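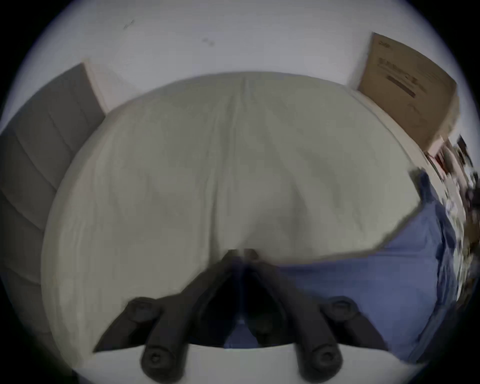
やわらかいものから先に出す

2023年7月7日

引っ越しの本を読むと、たいてい同じことが書いてあります。台所の箱から開けなさい、次に仕事の道具、寝室は最後でもよい、というのです。寝室の物は数が少なく、夜までにどうにかなると考えられているようです。私はこの順番に賛成できません。クッション、枕、毛布、シーツ、こういうやわらかいものを最初に箱から出すべきだと思います。そして空になりかけた段ボール箱は、しばらく壁ぎわに置いたままでよいと思います。

私は日本に来るまでに四つの国で暮らし、引っ越しはもう13回になりました。多いと言われますが、自分では多いのか少ないのかわかりません。この数のおかげで引っ越しが上手になったとも思いません。ただ、新しい部屋の最初の三日間がどんな気持ちのものか、それはよく知っているつもりです。

最初の三日間の部屋は、音がよく響きます。壁が白くて、何もかかっていないからです。前に住んでいた人が残した小さな傷や黒い点が、昼の光でよく見えます。くつ下で歩くと、床が他人の床だという感じがします。この時間に台所の箱を開けて、なべとお皿を全部ならべたとしましょう。台所はたしかに使えるようになります。しかし人間は疲れていて、料理をする元気はありません。私は一度、まじめに本のとおりにしたことがあります。Stirovという町で、二月でした。お皿は棚にきれいにならびましたが、毛布がどの箱に入っているかわからず、コートを着て寝ました。お皿をながめながら、順番をまちがえたと思いました。

その次の引っ越しから、やわらかいものを先にしています。

やわらかいものと言うとき、私がまず考えるのは大きなクッションです。クッションは、片づけの本の中でとても立場の弱い物です。かさばる、ほこりがつく、なくても生活できる、と書かれます。ある本では「捨てても困らない物」の一覧の上のほうに入っていました。私は少し悲しくなりました。たしかに、クッションがなくても生活はできます。けれども、家具がまだ届いていない部屋でクッションを一つ床に置くと、そこがすわる場所になります。壁に立てれば背もたれになり、横になれば枕になります。一つの物がいすと枕の両方の仕事をするのですから、なくてもよい物の中に入れるのは不公平です。

白いクッションについては、もう少し弁護が必要かもしれません。白は汚れるから買ってはいけない、と私の母はいつも言っていました。母の言うことは正しいです。白は汚れます。けれども、白や生成り色の布は、しわの影がよく見えます。朝と夕方で影の形がちがって、まだカーテンもない部屋では、それが時計のかわりになります。これは実用的な理由とは言えないでしょう。それでも私は次も白を買います。カバーを外して洗えるものを選べば、母との議論は半分くらい勝てると思います。

クッションの値段も書いておきます。Tratellという店で中身だけを2906円で買いました。カバーは別で、同じ店の棚のはしにあった、色の見本と少しちがうという理由で安くなっていたものです。私には見本とのちがいがわかりませんでした。中身とカバーが別に売られている店は、ありがたいと思います。カバーだけが古くなることが多いのに、両方を捨てなければならない商品がたくさんあるからです。

次にシーツや毛布の話をします。私は青い布が好きです。濃い青より、少し灰色や紫が入ったような、落ち着いた青がいいです。新しい部屋では、白い壁の前に色のある布が一枚あるだけで、目が休む場所ができます。絵をかけるには穴を開けてよいかどうか大家さんに聞かなければなりませんし、カーテンは窓の寸法をはからなければなりません。布は、箱から出して広げれば終わりです。寸法が合わなくても、だれも怒りません。

ここで、きれいに広げなければならないか、という問題があります。私の意見では、その必要はありません。しわのある布は、だらしないとよく言われます。日本語には「ぐちゃぐちゃ」「くしゃくしゃ」という言葉があって、私ははじめ、この二つのちがいがよくわかりませんでした。今は、くしゃくしゃのほうは許してもよい状態だと理解しています（この理解が正しいかどうか、自信はありません）。毛布がくしゃくしゃなのは、手のとどくところにあって、いつでも使えるということです。きちんとたたまれて箱の底にある毛布と、床の上でくしゃくしゃになっている毛布と、夜中の二時に役に立つのは後のほうです。

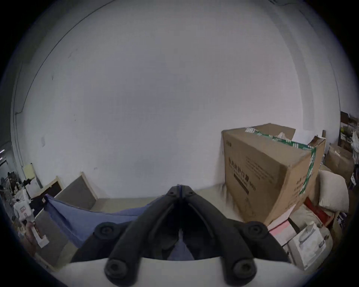 壁ぎわの段ボール箱と青い布

さて、段ボール箱のことです。これについては、反対の意見の人が多いと思います。

箱はいつまで部屋に置いてよいのでしょうか。一週間という人がいます。一か月という人もいます。知り合いの中には、その日のうちに全部つぶして、ひもでしばって出す人がいて、私は心から尊敬しています。しかし、まねをしたいとは思いません。一日で全部の箱を空にするためには、一日で全部の物の場所を決めなければならないからです。まだその部屋で一度も朝をむかえていないのに、どこに何を置けばよいか、どうしてわかるのでしょうか。光がどこから入るか、どこが寒いか、どの戸がきしむか、何も知らないのです。急いで決めた場所は、あとで変えることになります。そして多くの場合、変えるのが面倒で、そのまま何年も不便な場所に置くことになります。私はDondov通りのアパートで、はさみを一年間、流しの下の奥に入れていました。最初の日にそこへ入れたという理由だけです。

ふたが半分開いたままの箱は、見た目が悪いと言われます。お客さんが来たら恥ずかしいとも言われます。でも、半分開いている箱は、中の物を取り出せます。テープでしっかり閉じた箱より、ずっと親切です。私はあれを、引き出しの一種だと考えています。引き出しを買うと高いですし、組み立てに半日かかります。箱はもうそこにあります。

もちろん、悪い点もあります。公平に書くために、いくつか認めなければなりません。段ボールは湿気を吸います。床にじかに長く置くと、底がやわらかくなることがあります。虫が好むという話も聞きます。とくに梅雨から夏にかけて、この国では紙の箱を油断して置いてはいけません。ですから、私も永遠に置いてよいとは言いません。壁から少しはなして、ときどき動かして、底を手でさわってみます。少しでもしめった感じがしたら、その箱の時代は終わりです。

箱の大きさについても、ひとこと言いたいです。引っ越し会社のJanjuaは、大きい箱と小さい箱を選ばせてくれました。大きい箱は一つ259円で、私は安いと思ってたくさん頼みました。これは失敗でした。大きい箱に本を入れると、だれも持てません。大きい箱は、やわらかいもののためにあるのです。クッションと毛布を入れて、まだ少しすきまがあるくらいがちょうどよく、そこに割れやすい物を一つ二つ入れることもできます。新聞紙を丸めてつめるより、毛布でつつんだほうが、ごみも出ません。そして着いた部屋で毛布を出すと、中から湯のみが出てきて、お茶も飲めます。やわらかいものを先に出すという私の順番は、つめるときから始まっているわけです。

ガムテープのことも書こうと思っていましたが、長くなるので短くします。高いテープを買う必要はないけれど、色のついたテープを一巻きだけ買うことをすすめます。私のは三つで700円近くしたので、少し高かったと思います。やわらかいものを入れた箱だけに、その色のテープをはります。字を書くより早いですし、引っ越し会社の人が箱をどの向きに積んでも、どこかの角に色が見えます。漢字がまだ読めなかったころに考えた方法です。今は読めますが、つづけています。

この話をすると、「それは一人で暮らす人の考えでしょう」と言われることがあります。子どもがいたら、台所が先に決まっている、というのです。これはまじめに考えるべき反対意見だと思います。小さい子どもは、おなかがすいたら待ってくれません。それでも私は、子どもがいる家でこそ、布の箱を先にしてほしいと思います。食べ物は、最初の夜は買ってくることができます。昼寝の場所は買ってくることができません。知らない部屋の知らない床の上に、知っている毛布があること、これは大人にとっても大切で、子どもにはもっと大切なはずです。においのせいかもしれません。前の家のにおいは、お皿には残りませんが、毛布には残ります。

もう一つの反対意見は、ほこりです。作業をしているあいだはほこりが立つのだから、布を先に出したら汚れてしまう、という意見です。これは正しいです。私もよい答えを持っていません。出す前に、布を置くところだけ床をふく。それくらいのことしかできません。夜に窓を開けて、外で一度ふるえばよいと思いますが、集合住宅ではそれを禁止しているところもあるので、入り口の紙を読んでからにしてください。

片づけの本を書く人たちに、私はお願いがあります。完成した部屋の写真ばかりのせないでほしいのです。私たちは一生のうち、完成した部屋にいる時間より、途中の部屋にいる時間のほうが長いのではないでしょうか。布がまるまっていて、箱が壁によりかかっていて、そのあいだに人がすわる場所がある。そういう部屋の住み方を書いた章が一つあれば、私はその本を買います。順番の表ものせるなら、一番上に「毛布」と書いてください。二番は「湯のみ」でいいです。台所のほかの箱は、次の日の昼ごろに開ければ間に合います。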